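November, nearly midnight, tea gone cold

Spent the whole afternoon on towels again. My own laundry is in a heap on the bedroom chair, and I sat for hours looking at two arms and one blue cloth (yes, I see it too). Could I trust this with my kitchen linens yet?
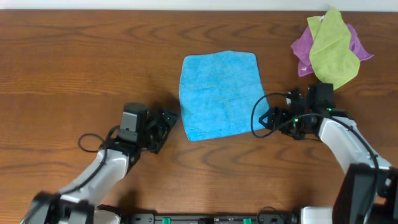

Sofia thinks I'm asking the wrong thing and says she'd take a slow folder over no folder any day, even at 3 minutes a towel. Fair! But I'd want it to handle the lumpy stuff too, the fitted sheets, the socks.

I do like a small square bundle, even a crooked one with the tag poking out. Mine look like that half the time.
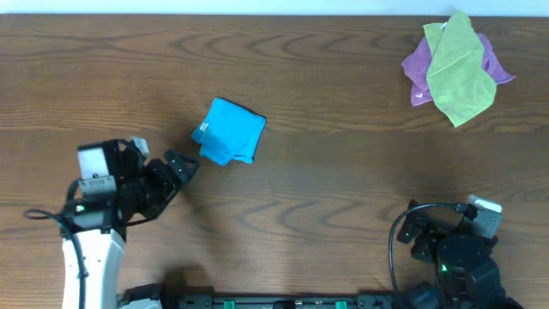
Simão asked over dinner who'd carry the basket up the stairs, and then he wanted to know if I'd pay 3000 for it. No idea. Maybe 300, ha.

Cloth is just mean, I think. Plates keep their shape, but a towel goes all twisted and narrow where it's gathered.

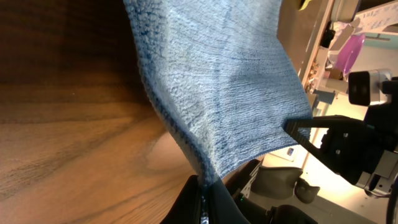
Filipa Matos

Bed now. Must buy detergent, and call Clementina about the Louro shop, she wants to hear if it could do aprons.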